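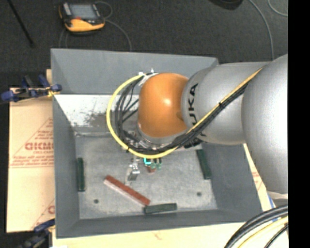
**How many demonstrations should be recorded before a robot is trained to pick blocks from a bin?**

Our department intends to teach the task by remote control. Guidance on a sensible minimum would be appreciated.

*Posted by Tavolier, Wednesday*

---

**Nuttall**

Plan for 300 complete demonstrations of a single task, with the blocks placed differently each time. Operators should practise first, and those practice runs should be kept out of the training set. Our own operators work in sessions of up to 18 runs before handing over. Failed grasps should be labelled and stored separately.

**Jerorberg**

We have 501 and it still misses near the walls. More would be advisable.

**Dondeo**

The previous reply does not state where the blocks were placed. In our records, most early runs began with the block in the centre of the bin, and performance at the sides was poor until further runs were made there. Guiding the arm by hand is also acceptable for slow tasks, provided that the operator's hands are kept out of the camera's view.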